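Software engineer, manipulation and tooling (and four paid test operators)

Hi! I'm Zohreh Jafarzadeh and I look after the software side of things at Arnmont. We're a small company, 14 people at last count, and we write the code that lets two-armed robots do ordinary household jobs. I need one more engineer on my team, and I also need a few people who don't write code at all. Both are explained below, so please read the part that fits you.

First, the engineering job. Our control stack is called Kesex. It takes in the camera streams and joint readings, decides what each hand should do next, and sends out the motion commands. Bijan Rezaei wrote most of the planner and he's very good, but he's been carrying it alone for too long and the two-arm part needs a second brain on it.

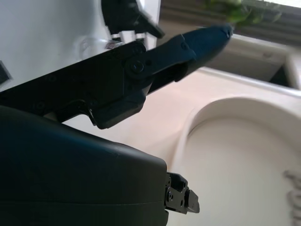 The hard bit is keeping both arms working in a tight space without one of them sitting and waiting for the other. Right now Kesex plans one arm, freezes it, then plans the second around it. It's safe and it's slow, and anyone who has watched it for an afternoon starts muttering at the screen. I'd like us to plan both together, with a replanner quick enough to cope when something has moved. You'd own that work from the first sketch to the version that runs every day.

You'd also get pulled into perception now and then. Clear plastic and glass are a pain for our depth estimates, and Magnus Paterson has a half-finished approach that uses the wrist views to fix what the head view gets wrong. He'd love some company on it (he has asked me to say that twice).

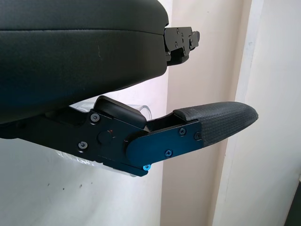
Then there's tooling, which I know sounds like the boring part, but I promise it's where you'd make friends fastest. Our log viewer, Ludow, opens one run at a time. We have 409 recorded runs from the last round of tests and the only way to compare two of them is to open two windows and squint. If that makes you itch to fix it, please apply!

What I'm looking for: solid C++ and Python, some real time spent with motion planning or control, and the patience to read a log before changing a parameter. A degree is fine, and so is no degree. If you've only ever worked in simulation, tell me what you'd expect to break on hardware and we'll have plenty to talk about. 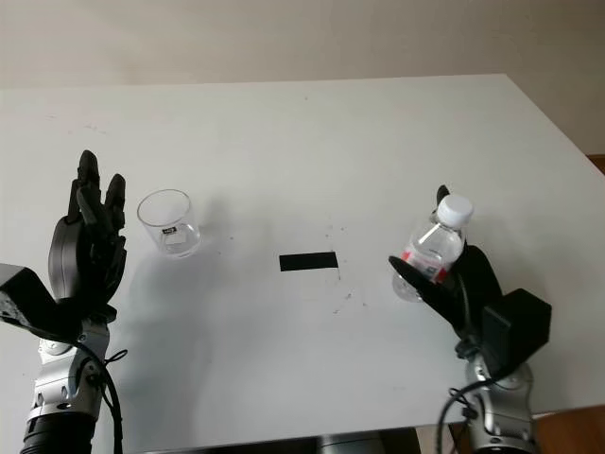 Two hands, a glass and a bottle on the test table.

Now for the operators. I need four people to try out our new teaching interface in December, in sessions of 33 minutes with a break after each one. You'd guide the arms through simple tasks and tell us where the software confused you. No experience needed – if you've never touched a robot, even better. It's paid by the session and Abbas Mohammadi will set up times that suit you.

To apply for the engineering job, send me a short note and a link to something you've built. Skip the cover letter, I'd much rather read your code. For the operator sessions just write to Abbas with the hours you have free. Please get in touch by 5th November for either one. I answer everybody, though it may take me a few days.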